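Visits > Workshops and Makers > Piner Seating Works

Print this page | E-mail this page

An October visit to the Piner chair workshop

Piner repairs and rebuilds office chairs. The shop takes up the ground floor of a former bakery two streets behind the bus station, and the sign is small enough that three of us walked past it. Fifteen members had signed up for the visit, and 15 came. We were let in at 9:30 by Hadiza Oyelaran, who has managed the place since it moved here from a smaller unit across the river.

Coats and bags went on a rail in the office. We were asked to keep hands off the benches unless invited, and to stay on the painted walkway when the compressor was running. It ran for most of the morning, so anyone at the back had trouble hearing. Next time we should ask for two smaller groups.

Oyelaran started with the numbers. The shop finished 2,105 chairs last year. Most came from offices that were closing or moving, and the rest from schools, a call center and private customers who bring in one chair at a time. A full rebuild costs $55 plus parts. The firm tries to turn a chair around within 8 working days, but she said the wait for gas cylinders had stretched that over the summer.

The first stop was the intake area, where every chair gets a paper tag tied to it. The tag has a box for the seat, the back, the arms, the column, the base and the casters. Sombat Jaidee fills these in. He sits in the chair, leans back, works each lever, then turns the chair over and looks underneath. He told us that customers usually describe the wrong fault. A chair reported as having a broken back often has a loose bolt under the seat, and a chair that "sinks" sometimes has nothing wrong with it except a height lever that has been bent upward by being pushed under a desk.

He rejects few chairs at this stage. Cracked seat shells are the main reason. Torn fabric, missing casters and worn arm pads can all be dealt with.

From intake we moved to the main benches. Jaidee took us through the underside of a seat, and this was the part of the morning I found most useful, having owned office chairs for twenty years without looking at one from below. The outer shell is molded plastic and is mainly a cover. The load goes through the mechanism bolted in the middle, and the arms are attached near the sides. 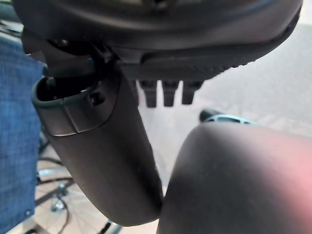

Under the seat at Piner, with the armrest support on the left and its screw hole just below the socket cap.

The arms took up a good part of the talk. On many chairs the support has to resist a person pushing down on it to stand up, and also a sideways pull when the chair is dragged by the arm. Jaidee's view is that dragging does more harm. He tightens arm screws by hand and dislikes power drivers for this job, as a stripped hole in plastic takes far longer to put right than a loose screw. Brunello Palumbo from our group asked whether thread-locking compound would help. Jaidee said he uses it on metal threads only and keeps it well away from plastic parts.

There was a long question about spare parts. The shop keeps them in drawers by type, with no attempt to sort by maker, and a second set of drawers holds odd pieces that have not been matched to anything. Chinyere Olaniyan looks after both. She buys new cylinders and casters from a supplier called Kasby and takes nearly everything else from chairs that could not be saved. Arm supports are the hardest to replace. Two that look the same can have mounting holes a few millimeters apart, and she showed us a cardboard template she made to check them before anybody carries one over to the bench.

Upholstery is in the back room. Damilola Ogundipe was re-covering seat pads in a plain blue wool mix for a library order. She had the old cover off, cut the new one from it as a pattern, and stapled it down working from the middle of each side toward the corners. One pad took her a little over ten minutes while answering questions. She replaces the foam on every chair that comes to her, even when the old foam looks fine.

The last stop was the test corner. Each finished chair is raised and lowered, tilted, rolled across a strip of carpet and then across bare concrete. Somebody sits in it and pushes up on both arms. The tag is signed and goes in a box, and the shop keeps the tags for a year in case a chair comes back.

Coffee was served in the office at 11:30. Several people asked about home maintenance, and these were the points that came up:

Check the arm and back screws twice a year.
Clear hair out of the casters before it packs around the axle.
Do not oil the gas cylinder.
If a lever feels stiff, turn the chair over and look before forcing it.

Olaniyan sells rebuilt chairs from a row by the front door. Two of our members bought one. I did not, though I was tempted by a tall-backed one with a Mitik label.

Practical notes: there is no parking at the shop, and the nearest lot is on Usman Street. The floor is level throughout, with one low step at the entrance. Ear protection is available if you ask for it. Groups are taken in the mornings only and should write to the office at least a month ahead.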